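# The Great Snack Sort

November is care package month at our place, and I look forward to it all year! We have cousins, old roommates and one very hungry nephew spread over three time zones, and every one of them gets a box of snacks from us. This page is for everybody who asked how we go about it (and for Kwame Agyeman, who says his box is always the lightest. It isn't, Kwame, I weighed it!).

The shopping gets done at Boateng, the little import store over in Hultthorpe. I go in with a list and come out with the list plus whatever was new on the shelf by the register. This year's budget was 300 dollars for 21 boxes, postage not included, and I'm proud to say I came in under it by the price of one coffee.

## Sorting on the bed

We used to sort at the kitchen table, and things kept rolling off. A bed is so much better. It's big, it's soft, and you can dump a whole bag out and see what you've got. Pink sheet, creases and all, with the pale blue cloud on it that the kids always want to sit on.

I love this stage most, when it's still one big heap. Long boxes, crinkly bags, red on top of yellow on top of more red. I start with the long boxes because they decide how everything else goes in.
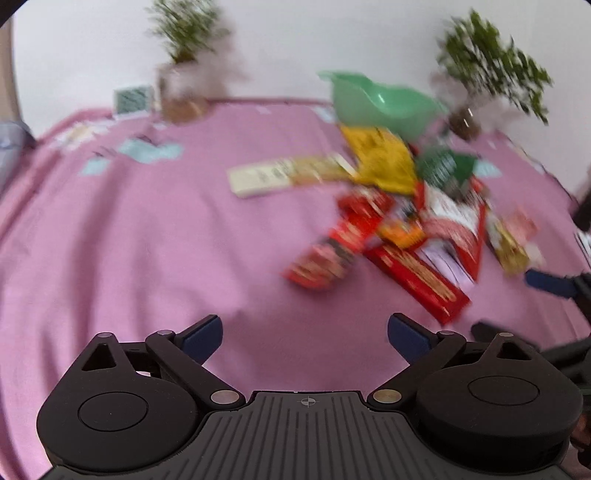
After that it's a matter of give and take. Anybody getting a red box also gets something in a bag, so there's a bit of crunch and a bit of sweet in every package. Stick snacks are the most requested thing we send, and they go in along the side where they have some protection. I learned that the hard way the year my nephew got what he called "stick gravel." He ate it with a spoon.

## What goes where

**Long boxes:** flat against the wall of the carton, or corner to corner if they won't fit straight.

**Bags:** on top, always. They make wonderful padding and they don't cost a cent extra! Please don't poke a hole in them to save room, the chips go stale before they get past the county line.

**Little wrapped things:** down in the gaps. I keep a handful back until the very end for this.

**A note:** on the back of one of the Flirness postcards I bought years ago and am still working through. Two sentences is plenty.

## Weight and tape

My limit is 900 grams a box, contents only. Snacks weigh next to nothing, so you run out of room long before you get there, unless you sneak in a jar of something (I do, for my aunt). For tape I use Rarex, the wide kind, and this year I got through 6 rolls. Two strips across the bottom, one down the middle on top, one over each end.

Boxes go out first thing in the morning, before the line at the counter builds up. If yours arrives with a dented corner, eat that side first and write me back to say which one was your favorite!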